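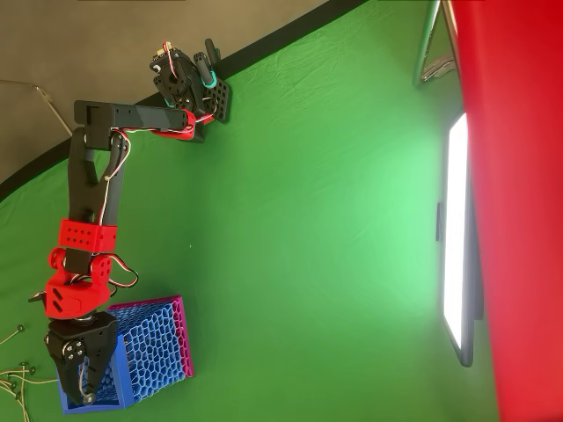
September 9, 2024

Citska dropped its arm again. Same as the last two times: halfway through a reach for the mesh container, everything lets go at once and the gripper comes down wherever it happens to be. This time it landed on the blue side of the container and skated off it, and I had my hand about a foot away moving one of the cords. No harm done, but I yelped loud enough that Fiachra came in from next door.

So I've stopped all the pick runs and spent the day on this and nothing else. Writing it all down while I still remember which thing I tried when, because the last entry on this fault (mine, from May) says "reseated connectors, seems fine" and that was no help to me at all today.

What it does. Arm goes to the pre-grasp pose, elbow bent, gripper pointing down, jaws over the container. Wrist starts to rotate to line up with the opening. Somewhere in that rotation the Prutus log prints a read timeout on the wrist motor, then a second one, then "bus fault, torque off" and the whole arm goes limp. All the joints, shoulder included! The shoulder and elbow are holding up most of the weight, so when they let go it's a real thump.

Power first. That was Rónán's bet and it was a decent one, a sagging supply can look just like this. I put the meter on the supply and ran the reach over and over with the container moved out of the way. Voltage was steady the whole time, including on the run where it dropped. Swapped in the spare supply from Egan anyway. Dropped again. Put Egan's supply back where it belongs (Helju, it's back, I know you were going to ask).

Then the board. Pushed on each connector with a wooden stick while the arm was holding a pose. Nothing. Wiggled the red and white wires where they come up off the board and bend down over the base. Nothing, and I wiggled them pretty rudely.

Then the long run of wire under the upper link. Same deal, solid.

Then the elbow. There's the cable that bows out on the outside of the bend, and I was sure it was going to be that one, since it flexes on every single move. I flexed it by hand until I was bored. Not one timeout.

Which leaves the wrist, where I should have started, but the log blames the wrist for everything that happens past the elbow and I've learned not to believe it. This time it was right. The loop that swings out beside the wrist motor is fine hanging free. If I hold it and pull toward the gripper with one finger, not hard, I get a timeout. Let go, it recovers. Pull, timeout. I did it until Fiachra told me I'd proved it.

Took the connector off and looked at it under the magnifier. One of the crimps on the white wire has only grabbed insulation on one side, and the strands have broken down to a couple of survivors. So it works when the loop is slack and opens up when the wrist rotates far enough to use up the loop. That matches the log nicely: every drop I can find has the wrist past the same angle, all in the same direction. When the container is turned the other way, the arm behaves like an angel, and that's how we got weeks of good runs between faults.

New cable made and fitted. I cut it a little longer so the loop has more to give, and then had to take some back out, since the long version was brushing the jaws when they opened. Crimped with the good tool this time. If you're making one of these, the good tool has the red tape on the handle and lives in Mairéad's drawer. The other one should go in the trash and I'm inclined to do that myself.

Second problem, found while fixing the first. After the new cable went in I powered up and asked for the wrist home position. Expected 2,000. Got 2,142. Thought fine, I bumped it, moved it to the mark by hand and read again: 1,907. That's a pretty big difference for a joint I'd barely touched. Took me most of an hour to see it. The screw in the middle of the wrist horn was loose, so the horn could rock on the shaft, and what I was reading depended on which way I'd last leaned on it. My guess is that landing on its jaws did this, maybe this time, maybe in May. Can't say which.

Tightened it, thread lock, rehomed, reads 2,000 from either side now. I've saved the new offsets in Prutus under Citska with today's note. Please don't load the old file! The old one will run without complaining and the gripper will be rotated just enough to catch the rim of the container.

Now the part that bothers me more than the crimp. A read timeout on one small motor at the end of the arm should not make the shoulder let go. I went and looked in the Prutus settings, and the fault action is "torque off all." I think that's how Seltetti ships it, and for a wheeled thing on the floor it'd be a perfectly sensible choice. For an arm hanging out over a table it means a loose wire turns into a falling arm. Aidan and I talked about it over lunch and we don't quite agree. Aidan would like it to freeze and hold everywhere, full stop. I'm worried about holding at full torque when somebody's fingers are already in between, or when the fault is a motor cooking itself. What we settled on for now:

Timeout on wrist or gripper: shoulder and elbow hold at reduced torque, wrist and gripper go off, loud beep.
Timeout on shoulder or elbow: whatever is still answering holds for a few seconds, then lowers slowly if it can.
Red button: cuts everything, same as before. It will drop. Keep your hands out from under it.

Only the first of those is in and tested. I tested it by pulling the wrist connector in the middle of a reach, with a folded towel underneath, and the arm stayed up with the jaws hanging slack. Very satisfying, did it a few extra times. The second one is written but I haven't run it, and it's commented out so it can't surprise anybody.

Also checked both clamps on the table edge while I was down there. The near one took another quarter turn. Not related to the fault as far as I can tell, but all that thumping can't be good for it.

Ran 16 reaches after lunch with the container turned the bad way, wrist going right past the angle where it used to quit. No timeouts. Then loaded the cords task and did a few of those by hand control, slow speed. Fine too, except the gripper squeaks on closing, and I don't remember it doing that before. It could be that left joint. Haven't opened it.

Helju asked if Egan has the same cables. Yes, same batch, same person with the same bad crimper (me). I pulled gently on Egan's wrist loop and got nothing, but that's not proof of much. Its wrist cable is getting remade tomorrow before it moves again, and I've unplugged it and put a note on the switch.

Still to do:

Remake Egan wrist cable, look at the old crimp under the magnifier.
Change the fault action on Egan too, it's still on torque off all.
Run the slow lowering code with the towel down and somebody else on the red button. Rónán said he would.
Squeak.
Write to Seltetti about the default. Mairéad has a contact there and wants the log files, so I've zipped today's and left them in the shared folder next to the May ones.

Old cable is taped to the facing page. White wire, motor end, you'll need the magnifier.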